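Recherche : technicien·ne ou ingénieur·e « défaillances » pour cellules à deux bras
Atelier d'Usmont — CDD de 13 mois, temps plein, prise de poste en février

Autant prévenir tout de suite : si vous cherchez une annonce qui promet de révolutionner la logistique, il y en a d'autres. Rutus fait préparer et ranger des objets courants par des paires de bras, et une partie de ce travail se passe mal. Nous cherchons quelqu'un pour comprendre pourquoi, et pour l'écrire sans l'enjoliver.

Le déclencheur, le voici. À l'automne, sur la cellule 3, le bras droit est reparti de lui-même après un arrêt demandé au pupitre. Course courte, vitesse réduite, pas de blessé. L'opératrice avait déjà la main au-dessus de la table pour remettre un sac d'aplomb. Le journal indiquait « arrêt confirmé ». Le fournisseur du contrôleur, Ásgeirsdóttir, a d'abord parlé d'une erreur de manipulation, puis d'un retard de communication, puis nous a envoyé une mise à jour dont la note de version tient en une ligne. Nous l'avons installée. Je ne sais toujours pas ce qu'elle corrige.

Depuis, nous avons relu les comptes rendus de l'année. Sur 70 incidents consignés, 47 sont classés « cause opérateur ». J'ai de sérieux doutes sur ce classement, et la personne recrutée aura le droit, et même le devoir, de le reprendre à zéro. Les tâches concernées sont banales : sacs à dos, livres, étuis, petites boîtes, tout ce qu'un enfant de huit ans range sans y penser.

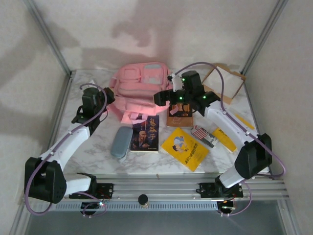
Un sac souple se déforme, une sangle traîne sur une couverture, une pince descend à côté de l'endroit prévu, et le logiciel annonce une saisie réussie. Le taux de réussite affiché dans le couloir est calculé à partir de ces annonces. Vous comprendrez que je le regarde de loin.

Ce que vous ferez :
— rejouer les incidents, bras par bras, à partir des journaux et des enregistrements ;
— vérifier la chaîne d'arrêt sur chaque cellule, du bouton jusqu'au couple moteur, et la revérifier après chaque mise à jour ;
— contrôler le passage des câbles aux coudes et aux poignets (deux pannes intermittentes venaient de là, classées « cause opérateur » elles aussi) ;
— rédiger des fiches courtes, lisibles par l'équipe de nuit ;
— dire non à une remise en service, par écrit, quand il le faut.

Ce que nous demandons : une formation en automatisme, mécatronique ou maintenance, ou une expérience qui en tienne lieu. Savoir lire un schéma électrique. Un peu de Python pour dépouiller les journaux. Une habilitation électrique à jour ou l'accord pour la repasser à nos frais. La connaissance des robots collaboratifs est utile, mais le mot « collaboratif » n'a jamais arrêté un bras, et nous préférons quelqu'un qui pose des questions pénibles.

Ce que nous offrons : un poste rattaché à la sécurité, donc hors de la production, ce que j'ai mis du temps à obtenir. Salaire selon la grille, communiqué dès le premier échange. Déplacements à prévoir sur le site d'Ullville, train et repas remboursés. Pas de télétravail les jours d'essai. La direction assure que les conclusions seront publiées en interne sans relecture préalable ; demandez-le par écrit avant de signer, je l'ai fait aussi.

Candidatures jusqu'au 6 novembre, à l'attention de Thitima Srisuk, responsable sécurité des cellules, Rutus, atelier d'Usmont. Un CV et une page sur une panne que vous avez mal diagnostiquée au départ. Pas de lettre de motivation. L'entretien comprend une demi-journée sur place, cellule consignée, avec un vrai journal d'incident à dépouiller. Elle est rémunérée.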